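Senodden Lounge, Seating and Side Tables
March walk-through, room 817

Comments are welcome on every line, so please keep them coming!

1. Frames and legs
Press down on both arms, then rock the chair front to back. Check each metal leg where it meets the shell.
Result: pass
Comment: Really solid. I leaned my whole weight on the arms and got no creak at all. The Dillora chairs have been a great pick for this room.

2. Upholstery
Look for tears, open seams, stains and lint. Run a hand along the front roll of the seat.
Result: pass, needs cleaning
Comment: I love this deep plum color, but it does show every speck! There are light bits of lint on the front roll and on one armrest. A lint brush first, then the vacuum with the soft head.

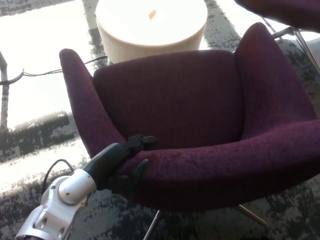
3. Side tables
Wipe the top, check that the table sits flat, and push gently at the rim.
Result: pass
Comment: Steady as can be. Clear off any small bits left on top before wiping.

4. Walkways
Keep 50 inches open from the door to the window seats.
Result: pass
Comment: Lots of space, and so much nicer since the Radebe bookcase moved out.

5. Floor glides
Result: order more
Comment: We're down to 6 spares. Brarkov sells the felt ones in bags of 400 (nearly a lifetime supply, but they're the good ones).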